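Decanting with a funnel: notes on glassware
October 26, 2023

I have been sorting the glassware that came back from storage in Grendurbridge in September, and most of the evening went on one small job: getting liquid from a graduated cylinder into a round-bottomed flask without losing any down the outside.

A round-bottomed flask will not stand up unaided. Mine go in cork rings, which grip well enough and do not mark the glass. The ring should be wide enough for the flask to settle into it. If the flask perches on the rim it will tip as soon as a funnel goes in the neck.

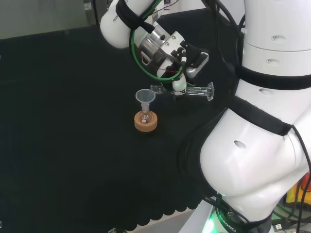

Cylinder on its side, spout towards the funnel, with the flask in its cork ring.

I use a plastic funnel with a wide cone. The wide top is forgiving, but the stem must not seal against the neck, or the air cannot get out and the flow stalls. Lifting the funnel a few millimetres cures it.

A dark cloth underneath makes clear glass much easier to see. Read the cylinder at the bottom of the meniscus before tipping, and leave it to drain for roughly 20 seconds afterwards. The hexagonal foot stops it rolling if it has to be laid down.

Still to do: the stoppers, and relabelling box 218.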